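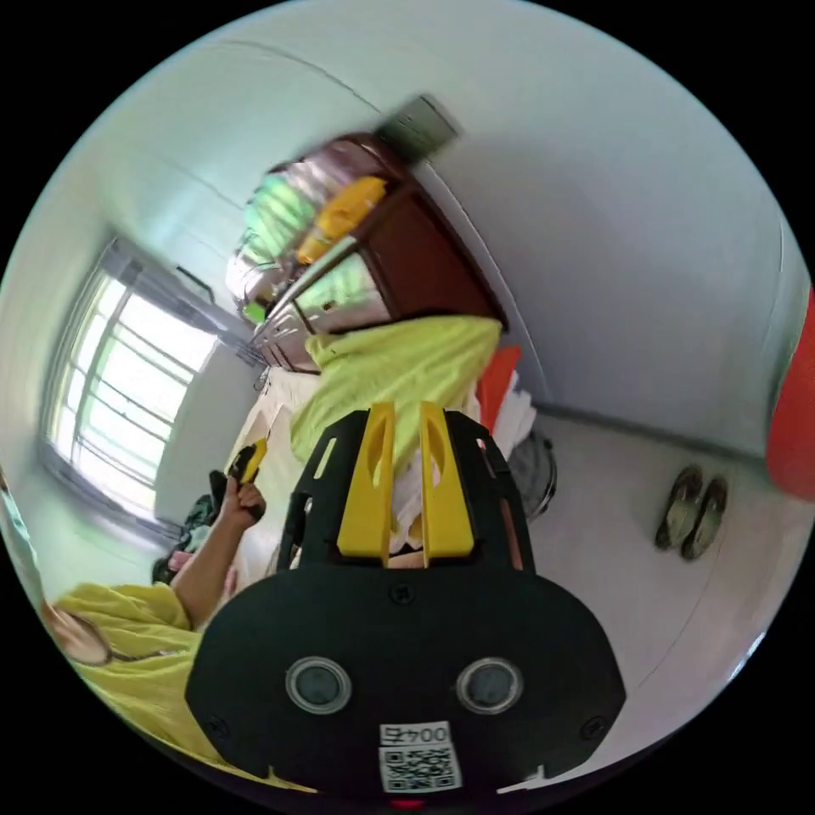

Utik headphone response set

Frequency response measurements of 26 over-ear and on-ear headphones, with cable, pad and source noted for every run. There are 1391 curves in total. The set is kept by Emlyn Humphreys and Mared Lougher and was last updated in September 2026.

What's in it

curves/ has one CSV per run, with frequency in Hz and level in dB, left and right in separate columns.
models.csv lists maker, model, open or closed back, rated impedance and the pads fitted.
runs.csv ties each curve to a model, an operator, a source and a seating number.
eq/ holds the parametric EQ settings Achilleas Kokkinos worked out from the averaged curves. These are a matter of taste and can be ignored.

How the runs were made

Each headphone was put on the fixture, measured, taken off and put back on, normally for 8 seatings per channel setup. Bass below 90 Hz moves a lot between seatings on the closed models, so look at the spread before you trust a single curve. The on-ear sets are worse – two of the Buvora models never gave the same low end twice.

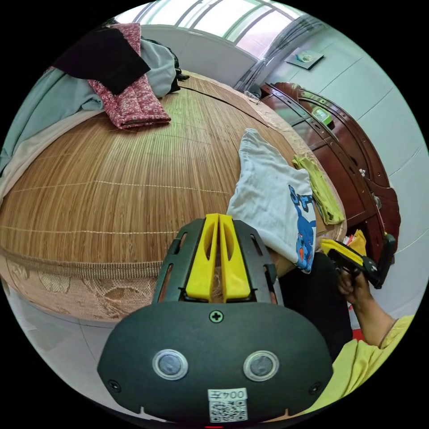 Glasses were not simulated. Pads were new or close to it, except on the Bevan closed-back, which was bought used and measured as it came. Its replacement pads were measured in January and are stored under a separate model ID ending in "-p2".

Levels are relative, set to 0 dB at 1 kHz. They can't be used to compare how loud two headphones play from the same amp. No smoothing is applied to the CSV files. The averages used for the EQ settings were smoothed first, so they won't match the raw curves point for point.

Balanced and single-ended cables

Where a maker supplies both, both were run. The differences after level matching were smaller than the seating differences on every model. Declan Mac an tSaoi rechecked the Tamirdale set with a third cable and got the same result. His runs are marked "recheck" in runs.csv.

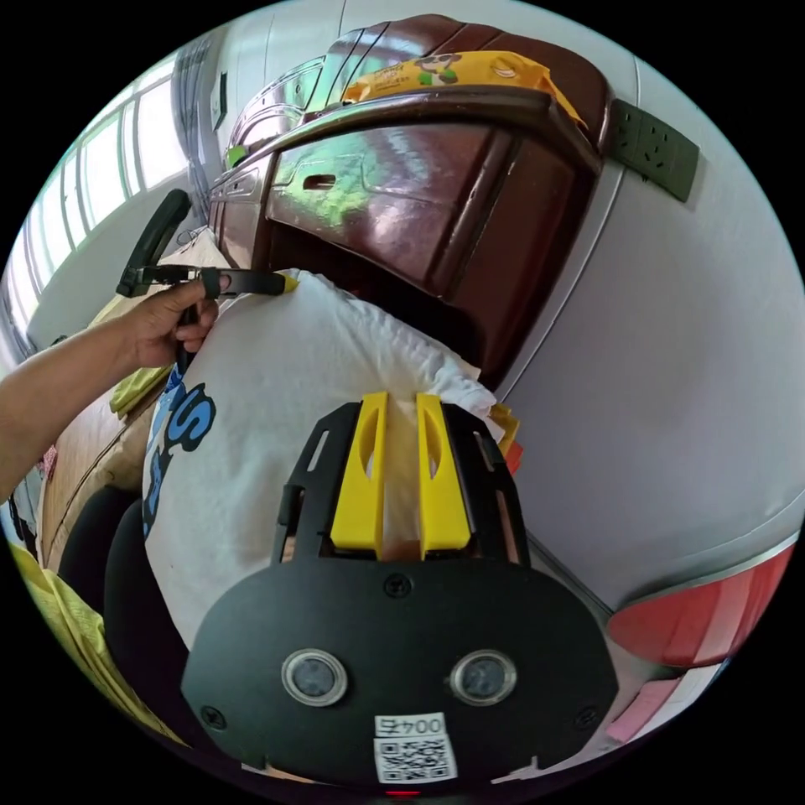

White pillow with blue lettering

Known problems

Left and right were swapped on some early Buvora runs. Fixed in curves/, but the old plots floating around still have it.
Anything above 10 kHz depends heavily on position. Use it with care.
Wireless models were measured over cable only, with noise canceling off.

License and contact

Free to use and share with credit to the Utik set. Send corrections to Sang Hoàng through the issue tracker, with the run ID in the title.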